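Warside Residents' Association
Minutes of the November meeting

Present: Wenceslao Saavedra (chair), Daranee Petchrat (minutes), and members from Siriwan House, the Driltadura building and the garden side. Apologies were received from the two families of the top floor.

The meeting was opened at 7:05 p.m. in the common room. The minutes of the last meeting were read and accepted with one correction: the word "roof" in item 4 should be "gutter."

1. Heating

Wenceslao reported on his telephone call with Huvix, the company which services our boiler. They have confirmed a visit on Friday, in the morning. The technician will need access to the boiler room and also to the three apartments where the radiators stay cold at the bottom. Residents of these apartments are asked to be at home or to leave a key with a neighbor.

A member asked if the visit is included in the yearly contract. Wenceslao answered that the visit is included but new valves are not. The members agreed that up to 3 valves can be replaced without asking the meeting again.

2. Money

The balance of the association account is $2,602. The amount is lower than in spring, when the stair lights were not paid yet. Daranee explained that 28 households have paid the full contribution for this year. She will send a friendly reminder to the others. It was asked that the reminder be written also in Spanish and in Thai, and she will do this.

There was a long discussion about the contribution for next year. One member proposed to raise it from $50 to $55 for each household. Another member found that the increase should wait until we know the price of the valves. The proposal was put to the vote and it was accepted, with two members against.

3. Shared dinner

The shared dinner of the winter was discussed. Last year there was too much rice and almost no vegetables, so this time a list will hang next to the mailboxes and each household writes there what it will bring. Please write also if the dish contains nuts, egg or milk.

Serving bowls and large spoons are always missing. Everybody who can lend some is asked to put a piece of tape with the name on the underside.

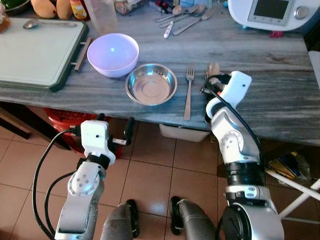 The time of the dinner was moved from 7 p.m. to 6 p.m., as several parents had requested. Tables will be put up at 4:30 p.m. and four members offered to help with this. Music is allowed until 10 p.m. Wenceslao will speak with the neighbors on the other side of the wall before that evening, so that they are informed, and he will also invite them.

It was not decided if we buy paper plates or use normal ones. The members from Siriwan House are in favor of normal plates and they offered to wash them. The question goes to the next meeting.

4. Bicycles

The bicycle room is full. Several bicycles have flat tires and it seems that they were not moved since summer. Daranee will put a paper label on every bicycle. Owners should remove the label within one month. What to do with the bicycles that still have a label after this time was not agreed, and a member reminded us that we may not simply give away the property of another person.

5. Other matters

The front door of the Driltadura building closes too hard at night. Wenceslao will try to adjust the closer himself.

A resident of the garden side asked again for a second bench. There is no money for it this year, but if somebody knows of a used bench in good condition, please tell Daranee.

The key of the common room must be returned on the same evening, not on the next day.

The meeting was closed at 8:50 p.m. The next meeting will be in the same room, and the date will be written on the board in the entrance.

Minutes written by Daranee Petchrat
Read and approved by Wenceslao Saavedra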